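How to sort a mixed box of small toys on a round table

In our playroom we have one big box, and after some months everything is inside it together – cubes, connecting blocks, toy fruit, parts of games which we lost long ago. I tried to sort it on the floor and it was very tiring for the knees. Now I do it on a round table and it takes me 30 minutes for the complete box.

What you need

A round table with a light top. Ours is from Furnusach and it is white, so small parts are easy to find. One lamp over the table. Four boxes with lids (I use the Olow ones, but a shoe box does the same work). A damp cloth.

Step 1. Wipe the table and let it dry. Put the four boxes on a chair beside you, not on the table, or you will lose half of the space.

Step 2. Take out only one handful. I know it is tempting to turn the whole box over. Round things roll, and a round table has no corner to stop them.

Step 3. Place the toy fruit first. A banana lies quietly, but balls and round fruit should be touched as little as possible. If the table is not level, fold a piece of paper under the foot.

Step 4. Connect what can be connected. Loose blocks take much place, and a short chain is easy to lift with one hand. Do not care about the colors at this stage.

Step 5. Leave single cubes apart from the rest until you know which set they belong to. Our Bratu set has 16 cubes and I always think one is missing.
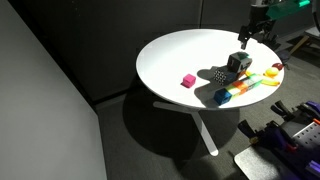
A reader, Follance, wrote to me that she does it in the opposite order: cubes first, fruit at the end, and the chains are never taken apart between two sortings. She says her children find them faster like this. I tried it in September and for the chains I agree with her. For the fruit I still prefer my way.

Step 6. Put each group in its box and close the lid before the next handful. Write on the lid with a pencil – you will change your mind later.

Strange parts which fit nowhere go in the fourth box. Look into it again after two or three sortings, and give away what still has no place.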